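Florkow Makers Board > School and Club Robotics > Project Logs

Shelving a book with hand-held grippers, our club's summer project

billdale_cremilda
Posted 2021-08-13

Okay so a few of you asked in the intro thread what the Billdale club is doing over the summer, and I finally have time to write it up. Our project is a tabletop librarian. The goal is a two-armed robot that takes a picture book from one side of a table and stands it up in a little rack without knocking everything over. We don't get arm time until October, so right now the students do the job themselves with a gripper in each hand, and we record the motion. I'm the club mentor, I wrote almost none of the code, please be nice.

We work on a small square tabletop that sits on a carpeted platform. The rack is one of those gray plastic accordion lattices on two stands. The book goes in standing up, which sounds easy until you try it with pinchy plastic hands!
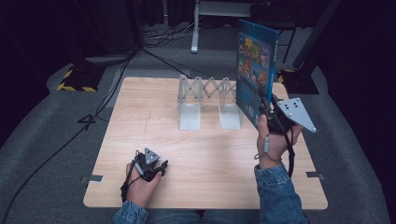
Reading time: 5 min

The right hand does most of the carrying. The left is there to steady the lattice, and the kids fought me on that for a whole session (they wanted to do it one-handed, because it looks cooler). We settled it by having everybody do 20 tries each way, and two hands won by a lot. After that the argument was over and we could talk about the boring stuff, like where the cables go.

Things I'd love opinions on:

Does the book have to start in the same spot every time? My instinct says no, mix it up, but Smaranda wants a taped outline so the takes are comparable.

How many takes do we need? We have 46 good ones. I read a post somewhere that said 3,000 and I nearly closed the laptop.

And what do you all do for finger pads? I keep going back and forth on that one.

luuk_wuyts
Posted in reply to billdale_cremilda

Cool project. Team Smaranda on the outline, at least to start. If the start changes and the grip changes and the kid changes, you won't know what broke when the robot does something dumb. Get one boring version working, then loosen it.

And 46 is fine for a first go! Our school group trained on less than that for a cup-stacking thing. It was bad, but it was bad in ways we learned from.

margareta_n
Posted in reply to luuk_wuyts

I disagree pretty strongly. We did the taped outline at Dravia last year and lost most of a term to it. The arm learned that one spot and nothing else. Slide the book over by a thumb's width and it would close on air, super confident, every time. Vary the start from day one and write down where it was.

Also, 46 takes by how many people? If it's all one kid you're teaching the robot that kid's habits.

billdale_cremilda
Posted in reply to margareta_n

Five people, but one of them did more than half (he's fast and he likes it). So yeah, point taken, I'll spread it out.

On the pads. We're using the dark rubbery wedge ones, a pair of them leaning in toward each other. Glossy covers are the worst case for us, and the students have started leaving a wide gap and coming in slow, so both sides touch the book together and it doesn't get shoved over. I'm on the fence about whether to swap the pads the minute they get rough or just keep going. New pads halfway through would change the grip, right? Or am I overthinking it?

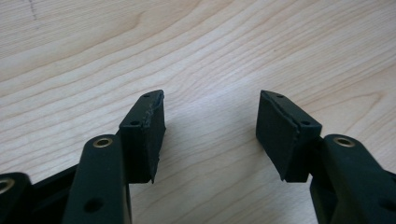
Irina Sandu thinks you should swap them on a schedule and log it, same as you'd log a new battery. She went through this with her own group at Dumitrescu and the rule there was a fresh pair at the start of every recording day, both sides together, never just one. Passing it along from her because she can't get her login to work.

margareta_n
Posted in reply to Irina's message

Both sides together, yes. Mismatched pads make the book rotate when you squeeze, and then everyone blames the software.

luuk_wuyts

Fresh pads every day is a lot for a school club budget though. I'd run them until the book slips twice in a row and then change the pair. And Margareta, I hear you on the outline, but your group had a whole year. Cremilda has until October. Something that works in one spot is still something to show the parents.

margareta_n

Something that works in one spot is a music box, Luuk.

luuk_wuyts

People like music boxes!

billdale_cremilda

Ha, okay. I read all this out to the group and we took a vote. We're doing a compromise: 20 takes from the outline so we have a baseline, then everything after that with the book wherever the last person felt like putting it, and the start position goes in the notebook. Smaranda is in charge of the notebook, so it'll get done.

Pads get changed in pairs. We didn't agree on how often.

If anybody has a good trick for keeping the cable off your wrist while you turn the book, please post it. Mine keeps looping down on the inside and I bump it every single time.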